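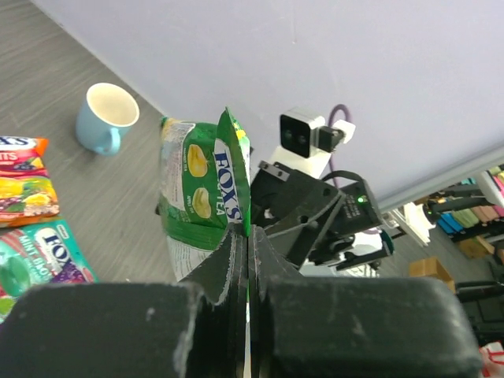 Clotbridge Weather Line - Your Questions

What is the difference between a frost advisory and a freeze warning?
An advisory means frost may form on lawns and car windows, so tender plants could suffer. A freeze warning is more serious, and it's a good night to bring in your pots and let the kitchen faucet drip a little.

Why was it colder at my house than your report said?
We hear this one a lot, and you may well be right! Our readings come from the station at Endell, up on the ridge, and cold air likes to slide downhill and settle in low spots like Sikora Road.

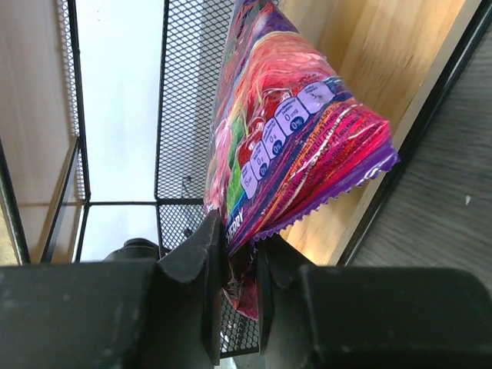 If your garden sits in one of those spots, please plan for a few degrees less than we forecast, especially when the sky is clear and the wind drops after supper.

How do I sign up for the alerts?
Call the office or fill in the Lurkari form at the town library. Nearly 400 households get the evening text now, and it goes out at 6 p.m.

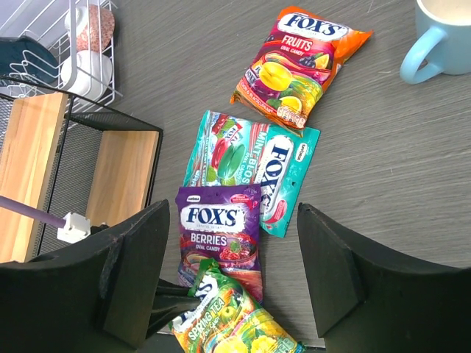 You can ask for the early morning text as well - it's the same list, and you're welcome to leave it whenever you like.

Do you send alerts in summer?
Only for heat and storms. Frost alerts stop in May and start up again in September.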